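Section 2: Planning and budgeting before you order

Do please put the kettle on and read this through before you ring us – an hour spent now can spare you a costly return in May.

1. Walk the route you want the Udero to take and measure every doorway. It needs 53 cm of clear width with the door fully open.

2. List the things you'd like picked up or moved, and try them in the Rallton simulated home first.

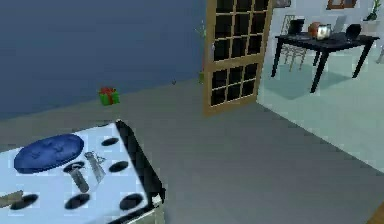
3. Set your budget. Allow 2,000 pounds for the base unit and a further 129 for the Baird gripper set, which is sold separately.

Note: prices are those of 1 April 2020 and leave out delivery.

4. Go through your list again, room by room, and mark anything long, thin or soft. Such things take more practice runs, so do be generous with your time. 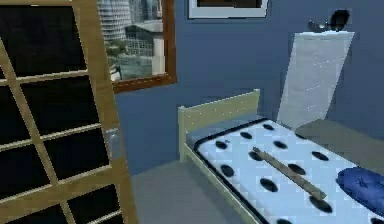 5. Choose where the charging dock will live and leave the floor clear in front of it.

Caution: never run the dock from an extension lead.

If you're still unsure, write to Assunta Sanna at Plornier with your list and measurements, and she'll gladly look them over.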